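Ressources > Données ouvertes > Réseaux et télécommunications

Publié en mars -- par Bernardo Antunes
12 partages | 3 commentaires

# Registre Hirnstead des équipements réseau réformés

## Objet

Le présent document accompagne le registre Hirnstead, qui recense les commutateurs, routeurs et panneaux de brassage retirés du service dans les bâtiments administratifs de Brusum et de Clirside. Il précise la composition du fichier, les règles de saisie et les conditions de réutilisation. Le registre comporte 2 877 notices, à raison d'une notice par équipement.

Il s'adresse aux gestionnaires de parc informatique, aux services d'achat et aux chercheurs qui étudient la durée de vie du matériel de télécommunication. Il ne constitue pas un inventaire comptable et ne saurait être opposé à celui-ci.

## Périmètre

Sont retenus les équipements actifs montables en baie, quel que soit leur état au moment du retrait. Les téléphones, les bornes sans fil et les onduleurs relèvent d'un registre distinct, tenu par la société Fonseca. 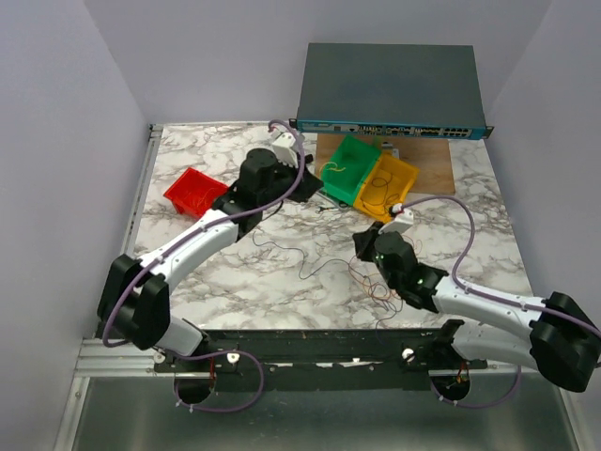 Commutateur au format rack, façade bleu-vert.

Les équipements de Brusum ont été saisis en premier. Ceux de Clirside ont été ajoutés lors de la version 2, après harmonisation des codes de bâtiment. Les notices antérieures à cette harmonisation conservent leur ancien code dans le champ `code_origine`.

## Structure du fichier

Le fichier `registre.csv` est encodé en UTF-8, avec le point-virgule pour séparateur. Les champs principaux sont les suivants :

- `id_notice` : identifiant unique, jamais réattribué
- `type` : commutateur, routeur ou panneau
- `nb_ports` : nombre de ports en façade, modules d'extension exclus
- `annee_service` : année de mise en service, vide si inconnue
- `motif` : panne, fin de support, déménagement ou remplacement
- `destination` : réemploi, don, pièces détachées ou recyclage
- `code_origine` : ancien code de bâtiment, le cas échéant

Les numéros de série ont été retirés de la version publique. Les adresses matérielles et les noms d'hôte n'ont jamais été collectés.
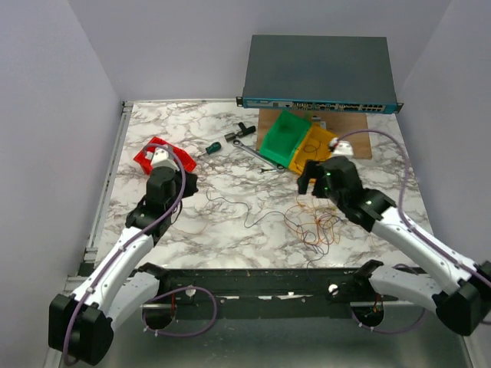

Département Infrastructures et Patrimoine numérique -- Cellule Registre

## Contrôle de la qualité

Chaque livraison fait l'objet d'une relecture portant sur 50 notices tirées au hasard. Lorsque plus de 4 notices présentent une erreur, le lot entier est renvoyé au site concerné. Wenceslao Robles assure la coordination de ces relectures et tient le journal des corrections, joint à l'archive sous le nom `corrections.txt`.

## Limites connues

Le champ `annee_service` demeure lacunaire pour les routeurs de Clirside, dont les bons de livraison n'ont pas été conservés. Le motif « remplacement » recouvre par ailleurs des situations diverses -- saturation, changement de fournisseur, mise en conformité -- que la nomenclature actuelle ne permet pas de distinguer. Toute comparaison entre les deux sites doit en tenir compte.

## Réutilisation

La réutilisation est libre, y compris à des fins commerciales, sous réserve de mentionner le registre Hirnstead et le numéro de version employé. Les demandes de rectification sont adressées à la Cellule Registre, avec l'identifiant de la notice et la valeur proposée. Elles sont examinées avant chaque nouvelle livraison.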